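Stock Control for Small Businesses
Unit 4: Counting, recording and reordering
Romlow Adult Learning, evening course
Tutor: Borislav Tomić
Handout for 11th December

Read this before the session if you can. Bring Handout 3, as we will use the item list from it again.

1. Where we are

In Unit 3 we made an item list for a small business and gave each item a code, a unit and a place. This unit deals with what happens after that. Goods come in, goods go out, and the record drifts away from what is on the shelf. We look at why that happens, how to find it and how to decide when to buy more.

The two businesses used in the notes are Nina, a café with a small bakery at the back, and Grumov, a trade counter selling electrical and plumbing parts. Nina has few items and high turnover. Grumov has a great many items, and some of them do not sell from one December to the next.

2. Units

Most errors in a first count are unit errors. The person counting writes down boxes and the list expects pieces. At Grumov, cable clips are bought by the carton, stored by the bag and sold singly. Any of those can be the stock unit, but it has to be one of them and it has to be written on the shelf label.

The rule used on this course is that the stock unit is the smallest amount you would sell or use on its own. If you never sell less than a bag, the unit is the bag, and an open bag is recorded as nil and put in the odds box. Flour at Nina is counted in sacks, with an open sack counted as half until it is finished. It is not exact, but it is done the same way each time, so one count can be compared with the next.

3. Two ways of counting

A full count covers everything in one go, usually once a year. The business stops moving goods while it is done. It gives you a figure for the accounts and is poor at explaining differences, as a mistake made in the spring cannot be traced by the time you find it.

A cycle count covers a few items at a time, all year round. Fast-moving and costly items come up often and the rest less often. Goods do not have to stop moving everywhere, only at the shelf being counted. For a business the size of Grumov, with 800 items on its list, this is the usual choice.

In both cases the person counting should not be shown the expected figure. A counter who knows that the record says 125 will tend to find 125. The sheet has the item code, the place, the unit and a blank box.

4. Containers and layout

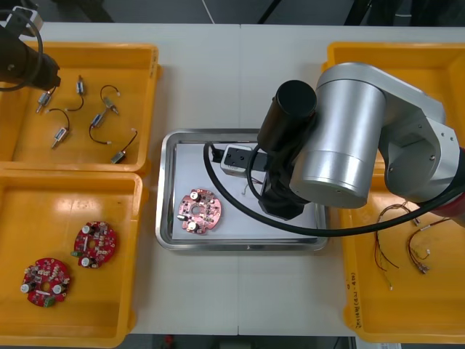 How an item is stored affects how long it takes to count and how often the count is wrong. Items that stack or nest, such as cups, trays and boxed lamps, can be counted by the row. Items with a tail of some sort cannot, and Grumov has plenty of those. The small motors in the yellow bin at the upper left are typical: short metal bodies, each with a thin black lead and a white connector, the leads running off in several directions. With six in a shallow bin you can read off the number at a glance. Put 200 of them in a deep box and somebody has to lift each one out, and the leads will catch. Shallow bins take up more shelf, so keep them for the items you count most often and bag the remainder in fixed amounts behind them.

One item to a bin. If space forces you to put two items together, choose two that look quite different. Left-hand and right-hand versions of the same fitting should never share.

Labels go on the shelf edge and on the bin. A bin that is moved then takes its name with it, and the gap it leaves can also be identified.

5. Recording movements

A movement is any change in the amount held. There are five kinds for our purposes:

Receipt: goods in from a supplier
Issue: goods sold or used
Return: goods back from a customer
Write-off: broken, out of date or lost
Adjustment: a correction after a count

Write-offs are the ones people forget. At Nina, a dropped tray of pastries was for a long time simply swept up, and the record went on showing butter and flour that had already gone. There is now a sheet by the bin.

An adjustment always needs a note of the reason, even if the reason is "not known". Do not hide an adjustment inside a receipt or an issue to make the figures agree.

Paper is fine. Grumov ran on Bruvar cards, one card to an item, until quite recently, and the cards were more accurate than the first year of the computer system that replaced them. The cards hung on the shelf and were filled in there. The computer was at the far end of the building.

6. When to reorder

You need three figures: how much you use in a week, how many weeks the supplier takes, and how much you want to keep in hand in case either of those is worse than expected.

Reorder level = (weekly use x weeks to deliver) + safety stock

Worked case, takeaway cups at Nina:

Weekly use: 200
Weeks to deliver: four
Use while waiting: 800
Safety stock: 125

The reorder level is the last two lines added together. When the stock falls to that level, the order goes in. The supplier's carton price is best at 2000 cups, or ten weeks' use, and there is room for them in the dry store, so that is the order quantity.

Note that the reorder level says when to buy and the order quantity says how much. Students often mix these up in the written work.

Check goods already on order before placing another. If 2000 cups are on their way, a low shelf is no reason to send the order again.

7. For next time

Choose three items from your own workplace or kitchen. For each, write down the stock unit, the container and the place. Count each item twice, on different days, and record every movement in between. If the figures do not agree, write down which of the five kinds of movement you think was missed.

Reading: course pack, section on slow-moving stock. Skip the part on VAT, which we cover in Unit 6.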